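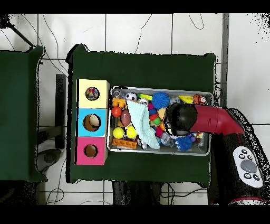 Goodwin Sorting Cubes in yellow, blue, and pink, with the metal tray and mixed small toys.

Goodwin Sorting Cubes and Tray
Item 387
Supplied by Hundine Classroom Equipment

The Goodwin Sorting Cubes and Tray is a tabletop set for the storage, sorting, and daily tidying of small playthings. It is intended for preschools, kindergartens, therapy rooms, libraries, and other supervised settings in which a mixed collection of toys is shared by many children. The set consists of three square cubes, each with a round opening in the face, and one rectangular metal tray with raised edges. It may be used on any firm, level table.

The cubes are supplied in pale yellow, sky blue, and pink. Children take items from the tray and place them in the cube chosen for that kind of item. At the end of the activity the cubes are emptied back into the tray or stored with their contents inside.

Cubes

Each cube has a single round opening through which small items are placed and removed. The contents can be seen through the opening, as with the speckled ball in the yellow cube. Adults can therefore check what has been put away without emptying the cube.

The cubes carry no printed letters, numbers, or pictures, and the meaning of each color is left to the institution. Some rooms assign yellow to balls, blue to animals and figures, and pink to bricks and building pieces. Others assign a cube to each group of children. A card or fabric label may be attached with removable adhesive, provided that it does not cover the opening.

The load for one cube should not exceed 600 grams. Cubes may be set out singly, placed side by side, or arranged in a column at one end of the table. The interior should be kept dry. Cubes are wiped clean with a lightly damp cloth and left in open air, with the opening facing up, before they are filled again. They must not be put under water or placed in a dishwasher.

Tray

The tray is silver metal and rectangular. Its raised edges help to keep balls and other rolling items in one place while children choose from them. It should be set down flat, with the cubes within easy reach to one side. A wide table is recommended so that the cubes and the tray may both rest fully on the surface.

The tray may be washed by hand with warm water and mild dish soap. It should be dried at once with a soft cloth. Steel wool and scouring powders will mark the finish and are not covered by the warranty.

Suitable contents

The set is used with the institution's own toys. A varied tray gives children more to compare and discuss, and the following are suitable:

Balls of different kinds, such as a small soccer ball, a miniature football with laces, smooth balls, and spiky sensory balls
Building blocks and studded bricks
Animal figures, such as a tiger
Small rainbow-colored toys
A piece of textured cloth

The cloth may be included as an item to be sorted, or it may be laid over part of the tray so that some toys must be found beneath it. Staff of the Bevbridge Early Learning Center use the second method with older groups and change the hidden items each morning.

Before a toy is added to the tray, it should be tried against the opening of the cube. Items that pass through only when pressed should be left out. Key rings, if used, are best kept for sessions with one adult to each child – loose keys and rings should be removed before general use.

Suggested activities

Sorting by kind. The adult names one kind of item for each cube. Children take turns moving one item at a time. Items that belong in no cube remain in the tray and are discussed at the end.

Sorting by touch. Children handle the toys and agree on which are smooth, which are spiky, and which are soft. The three cubes are then used for the three groups.

Tidying up. The tray is placed at the center of the room at the close of free play. Children bring small toys to it from the floor and shelves, and two children are appointed to fill the cubes. Most groups learn this routine within a few weeks, and it can then be carried out with little direction.

Safety

The set is intended for children aged 4 and over, under adult supervision. Many small toys present a choking hazard to younger children, and the age guidance printed on each toy must be followed in addition to the guidance given here. The tray should be carried by an adult. Cubes are not intended to be sat upon, stood upon, or thrown.

All parts should be inspected at the start of each term. A cube with a torn or crushed edge should be withdrawn from use and replaced.

Supply and replacement parts

The complete set is packed in one carton and requires no assembly. Single cubes may be ordered in any of the three colors, and the tray may be ordered separately. Toys and cloth are not included. School districts that hold a Flarnano supply account may order on the usual form, quoting item 387. Orders with a total value of $3000 or more are delivered without charge – smaller orders are subject to the standard delivery rate.

Cubes and trays may be returned within 30 days of delivery if they are unused and in the original carton. Faults in material or finish are covered for one school year from the date of delivery. Claims should be sent in writing, with the order reference and a short statement of the fault.

Contact: Customer Services, Hundine Classroom Equipment, Bevbridge | Copyright Hundine Classroom Equipment. All rights reserved. | Back to top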